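Utensilio de cocina Eder con mango beige

Ref. 946 · Trornlow, menaje para el día a día

Hay utensilios que compramos con mucha ilusión y acaban al fondo del cajón, y hay otros que se quedan años a mano, casi sin que nos demos cuenta. La línea Eder la pensamos para lo segundo. Empezamos a venderla en mayo en nuestra tienda de Skosovside y desde entonces nos habéis escrito muchísimo preguntando por el mango (¡más que por ninguna otra cosa!), así que hemos rehecho esta página para contarlo con calma.

El mango es alargado, de plástico beige y acabado mate, con la punta redondeada y un agujero para colgar. Las letras van en relieve, en el mismo color del plástico, y por eso son tan discretas: según cómo les dé la luz se leen mejor o peor. 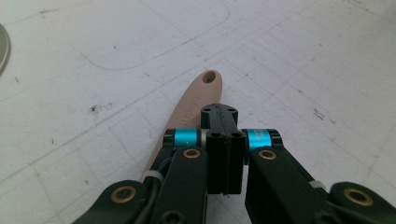

A nosotros nos gusta que un mango tenga cierta longitud, porque permite cambiar la mano de sitio cuando una se cansa de remover (quien haya hecho unas natillas para toda la familia sabe de qué hablamos). El tono beige, además, combina bien con casi todo, tanto si en casa tenéis la madera de siempre como si la cocina es blanca de arriba abajo.

Cómo colgarlo

Sirve cualquier gancho que pase por el agujero con un poco de holgura. Si preferís la barra Valtex, que se vende aparte, recordad que se fija a la pared con dos tornillos y que conviene dejar espacio entre un utensilio y otro para que no se golpeen. En un bote también queda bien, claro, siempre que sea pesado y de base ancha, que los ligeros se vuelcan con nada.

Limpieza

Agua templada, jabón suave y una esponja que no raye. En las letras y en el borde del agujero a veces se queda un poquito de harina o de masa; un cepillo blando lo saca enseguida. Secadlo con un paño antes de guardarlo y no lo dejéis apoyado en el borde de una sartén al fuego.

Sobre la mesa de trabajo

Si cocináis en una mesa grande, tened el utensilio cerca y con el mango hacia vosotros. El beige sobre una superficie blanca resulta muy agradable a la vista, aunque eso ya es cuestión de gustos.

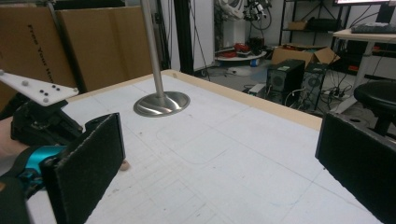
Datos de venta

Referencia: 946
Línea: Eder
Color del mango: beige
Precio: 19 €
Barra Valtex: no incluida
Página revisada el 16 de septiembre de 2023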